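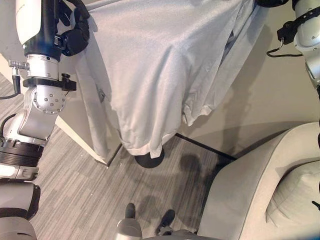 Two weekends at the Clisamdale dig

Sun 23 April

My knees have forgiven me, so I can finally write this up. I spent the last two weekends on my hands and knees in a field outside Clisamdale, scraping at what might be an Iron Age burial ground, and I loved pretty much every minute of it (except the hail, which I'll get to).

I should say up front that I'm no archaeologist. I took one evening class years ago and I read a lot. But the dig takes beginners if you're willing to do a half-day of training first, and Khalil Moussa, who runs the trenches, is very patient with people who call everything a bone. I called a lot of things a bone. Most of them were chalky bits of root.

The field was plowed for generations, so the top layer is a complete jumble. You get clay pipe stems next to flint flakes next to a bit of somebody's blue and white plate. Under that there's a thin, hard, orange layer that everybody hates, and then the soil goes dark and soft and you have to slow right down. I was put on the north end of Trench 2 with a trowel, a bucket and a kneeling mat that had seen better days.

On the first Saturday I found nothing. On Sunday, just before lunch, I found a tooth! A real one, human, a molar worn almost flat. I yelled. Khalil came over and said "yes, good, now don't touch it," and then Salamatu Wumbei came over from the finds tent and lay down flat on the boards to look at it, and I got to hold the scale bar while she photographed it.

Salamatu does teeth and not much else, and I could have listened to her all day. The flat wear comes from grit, she told me, mostly off the stones they ground their grain with, so a fairly young adult can end up with the teeth you'd expect on a much older person. Enamel also holds up far better than bone in that kind of soil. The ground there is acid enough to eat a whole skeleton and leave you a little row of crowns where the jaw used to be. I kept thinking about that on the drive home - a whole person, and you get the teeth.

Mine was number 279 in the finds book. It's in a labeled bag now, packed in a box on its way to the store at Skitthorpe, and if the money comes through they'll try for a radiocarbon date on it. Samples don't always have enough collagen left to work with, so I'm trying not to get my hopes up. Khalil's guess for the site is somewhere around 200 BC, going by the pottery, but he changed his mind twice over one sandwich.

The second weekend was the hail. We got the covers on Trench 2 in time but Trench 3 turned into soup, and we spent most of Saturday afternoon bailing with buckets. Then on Sunday it was all sieving, which is very soothing once your arms give up complaining. I got three bits of pot and a bead that turned into a seed when I washed it.

They're opening a new trench by the hedge in June and I've already put my name down. I'm bringing my own kneeling mat this time, a thick one, and better gloves.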